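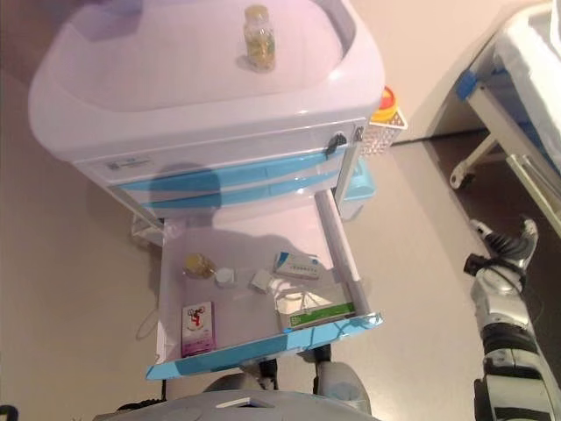
What goes in the top drawer of a medicine cart?

Whatever you reach for most often, in its original box or bottle, with enough bare floor left between things that you can read every label.

So that's my whole philosophy and now I'm going to talk about drawers for a while. Come along if you like drawers!

Background for new people: I help run the supply side of a small clinic in Killell. We have 26 rooms, a lot of shelving, and one rolling cart that I'm far too fond of. White plastic, light blue trim, big tray on top. I redo it every October and I look forward to it more than I should.

Step one is the tray. I love a tray with a raised edge. Small round things roll, and a lip of plastic saves you crawling around on the floor after a cap.

My rule for the tray is that it's a place to set something down, and it goes home again before you roll away. One jar of capsules is fine while you're working. A whole crowd up there and you've got a second, worse drawer with no sides to speak of.

Step two, drawers. Take everything out. I mean everything, even the thing at the back you're sure about. Wipe the bottom, wipe the corners, let it dry with the drawer open.

Ours is glossy white inside and I'd pick that again in a heartbeat. Every speck shows up, every scrap of foil. A darker drawer looks cleaner for longer and I don't trust it one bit.

Then it all goes on the table in three rows: keep, check the date, hand back to the pharmacy. I don't decide anything about the third row myself, I just make the row. The pharmacist decides. Please don't flush things or bin them because someone on the internet had a tidy table.

Dates: read them off the package, write them on a list, soonest at the top. I used to do colored dots. The dots fell off. The list lives on a clipboard and has never once fallen into a box of gauze (the dots did, constantly).

Step three is my favorite and I've saved a bit of excitement for it – the UNDERSIDE. Get down low and look at the cart from the floor. Runners, rails, wheels, the bottom of the lowest drawer. It's a whole other cart down there.
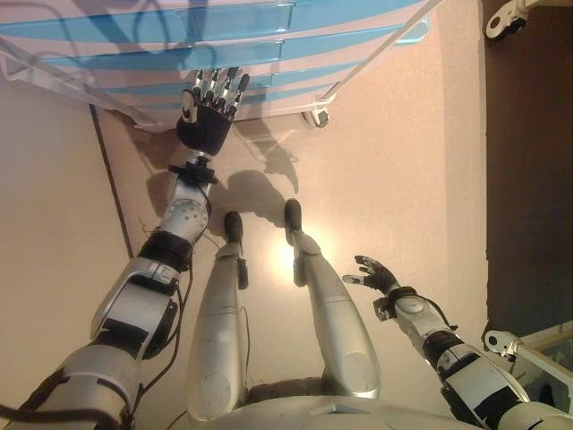 Light blue stripes and a caster, from low down.

Casters collect hair and thread like you would not believe. I use a seam ripper and a pair of tweezers, wheel by wheel. Spin it with a finger, pull, spin again. Very satisfying, put a podcast on.

Check that each one turns AND swivels. A wheel that rolls but won't swivel is the reason your cart pulls to the left in the hallway and bumps the same bit of door frame every time. Ask me how I know about the door frame.

Rails next. Dry cloth first, all the way along, then slide the drawer in and out and listen. Smooth is quiet. If it's gritty, wipe again before you go anywhere near a lubricant, and check what the maker allows.

While you're down there, look for anything that has slipped over the back of a drawer. My record is a pen, a leaflet and a perfectly good roll of tape, all in one go. The pen still worked!

OK, back up to standing height, stretch, water, on to refilling.

I lay boxes flat with the printed name facing up. Some people stand them on end like books and if your drawer is deep and full, sure, do that. Ours isn't that full and flat wins. You open it and read it.

Bottles stand up if the drawer lets them. If a bottle keeps tipping over when you shut the drawer, it wants a divider or a neighbor. Closing the drawer slower also works, and I say that with love to everyone on the early shift.

Loose caps drive me up the wall. A cap with no bottle under it gets matched before I do anything else. Same with single sachets: if I can't find the box it came out of, it goes in the check row and waits there.

I ordered a set of clear Dreko dividers last year and I've moved them maybe twice since. Two sections per drawer is plenty for us. I tried six sections once and spent a week losing things in a grid.

Labels! I bought a roll of 700 in the spring thinking it would last forever. Reader, I label the shelves too. And the clipboard. One on the label maker.

Front-of-drawer labels should say what kind of thing is inside, in big letters, and stop there. The moment you list each item, the label is wrong by Tuesday.

Lock check before you finish. Close everything, turn the key, try each drawer. Then unlock it and do it once more with the drawers full, as a heavy drawer can sit a hair differently from an empty one.

Last bit is the reach test. Open the drawer, pick out one small bottle, put it back. If your hand has to shove two other things out of the way to get it, move those two things.

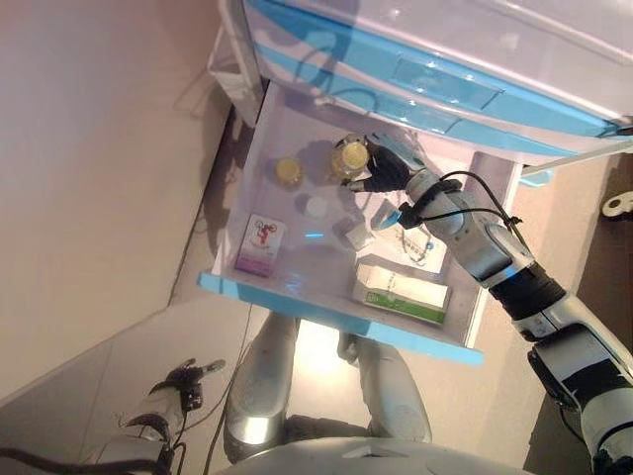 Somebody in the replies wants to know whether the folded leaflets have to stay in the drawer, as theirs take up more room than the medicine does.

Great question and I feel this deeply. Ours stay with the medicine. Best place is inside the box, folded on its original creases if you can manage it (I manage it half the time). One that has wandered out goes next to its own box until I've got both hands free.

Bottles without a box are the awkward ones. I fold the leaflet small and tuck it beside the bottle. A rubber band works too, as long as it doesn't cover the name or the date.

And to the person asking how long all this takes: one afternoon for the cart if I do the wheels properly. The shelves are a different story, and there's a cabinet in the hall I'm not ready to discuss.

Next up is the bandage drawer. I've been saving little boxes for it since summer and I'm so ready. Send me your divider setups, I want to see all of them!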